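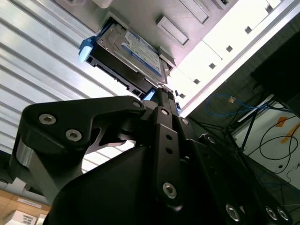

Sumaiya Siddiqui asked on the old project page whether the Drelstead set would ever say which of its times came from the printed timetable and which were worked out afterwards. It does now. Every row has a `source` column, and the rules for filling it in are set out under Fields.

# Drelstead Bus Timetables

Timetables for the country bus routes that ran out of Drelstead, typed up from printed booklets and roadside notices. The set holds more than 3,000 departures on 17 routes. It is meant for local historians, people tracing how a relative got to work or school, and anyone who likes old timetables.

## Files

- `departures.csv` – one row for each departure from each stop
- `stops.csv` – stop names, with the spelling used in each booklet
- `routes.csv` – route numbers, operators and the days they ran
- `notes.txt` – footnotes from the booklets, copied word for word
- `CHANGES.txt` – corrections since the first release

All files are plain text in UTF-8. Commas separate the columns, and any field with a comma inside it is in double quotes.

## Fields in departures.csv

`route` is the number as printed. Akande Coaches used letters for its market day services, and these are kept as letters.

`stop_id` matches the first column of `stops.csv`.

`time` is in the 24-hour clock. The earlier booklets use a.m. and p.m., and these have been changed over. A departure after midnight belongs to the day on which the bus started, so 00:10 on a Saturday service means early on Sunday morning.

`days` is one of `MF`, `S`, `SU`, `SCH` or `MKT`. `SCH` means schooldays only. The booklets don't say which dates counted as schooldays, and we have not tried to guess them.

`source` is `P` for a printed time, `N` for a time taken from a roadside notice, and `W` for a time worked out from the stops on either side. `W` is used only where the booklet has a dash and a footnote says the bus did call.

`booklet` gives the issue. There were 5 issues that we know of, numbered 1 to 5 here in the order they came out. The covers have no numbers.

## Known gaps

Booklet 3 is missing its centre pages. The Soketville road services should be on them, so route 12 has no times at all for that issue. Please don't fill the gap from booklet 2. The route was changed between the two, and the footnotes in booklet 4 refer back to a new loop by the mill.

Sunday services in booklet 1 are thin. This is how they were printed.

Stop names moved about a good deal. "Post Office" in Drelstead is two different stops, depending on the issue, and they have separate entries in `stops.csv`. "Top Road" and "Top Rd. (Chapel)" may be the same place. They have been left apart until somebody can show that they are.

Fares are not included. The fare tables were a separate leaflet and we have only the back page of one.

## How it was typed up

Each page was typed twice by different people and the two versions compared. Where they disagreed, a third person went back to the booklet. Most of the disagreements were between 3 and 8, which are hard to tell apart in the small type used for the evening buses.

Misprints have been left alone. If a bus reaches a stop before it left the last one, that is what the booklet says, and there is a line about it in `notes.txt`.

## Using the data

You can copy, share and change the files for any purpose. Please credit "Drelstead Bus Timetables" and say which release you used. If you alter any times, change the `source` value too, so that nobody takes your figure for a printed one.

The set is not suitable for working out how punctual the buses were. It records what was promised to passengers.

## Corrections

Send the route, stop, booklet and the time you think is right, along with a scan or a clear copy of the page. Corrections from memory are welcome but go in `notes.txt` and do not change the main table.

The next release is planned for September and should include the works buses.

Last updated 11th February

## Comments

**Marl_and_Clay:** Thanks for keeping the footnotes. The one about prams on the market bus is just as my mother told it.

**T. Oakes:** Route 7 on Saturdays, booklet 5. I have the 17:42 from the station as 17:47. Will send a copy of the page.

**busfan_east:** Does the school bus from the quarry cottages count as route 9 or 9A? Booklet 4 seems to use both.

**Marl_and_Clay:** 9A in mine, but only in the afternoon.

## Related

- Zarar Motor Services: route list and fleet notes
- Soketville Station: arrivals board transcripts
- Akande Coaches day trip leaflets
- Parish stop names and their spellings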